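search articles topics Go

The planner nobody wanted to rewrite

Clamum began as a patch. Rutilio Gallegos maintained a motion planner that treated grasping and arm travel as separate problems, and the handoff between them failed often enough that he kept a log. By January the log held 437 entries, most of them with the same cause: a valid grasp pose with no collision-free way out of it.

The rewrite scores each grasp together with its exit path. Candidates come from wrist-view perception, and anything that blocks the retreat is discarded before the arm moves. All testing runs in simulation, in furnished houses loaded through a scene tool called Pleris.

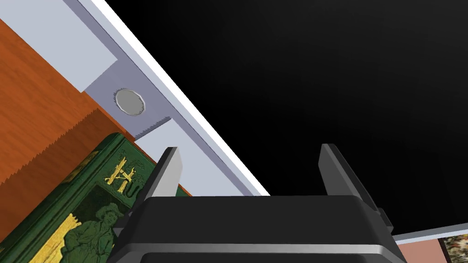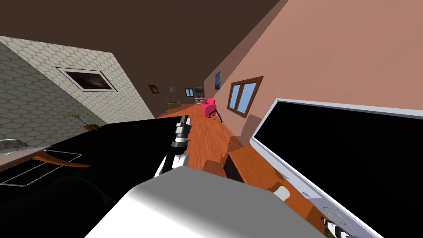
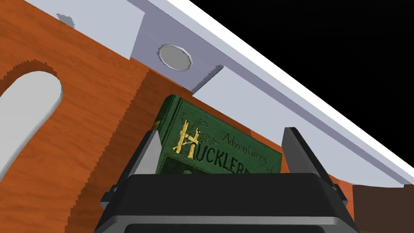 Clamum test house, rendered views. The Huckleberry Finn volume is between the fingers in the last one.

Thin objects near furniture edges remain the hard case. Citlali Arellano, who wrote the collision checker, pads every mesh by 4 millimeters — enough to absorb pose error, too much for a narrow gap. Her current branch shrinks the padding along the closing direction only. It adds nearly 7 milliseconds per query.

Gallegos wants the log replayed in full before the branch is merged. Arellano would settle for the thin-object subset, and the nightly run is still set to that.

Contact the editors | © Tlapale | Back to top

We use cookies to remember your settings. Accept / Manage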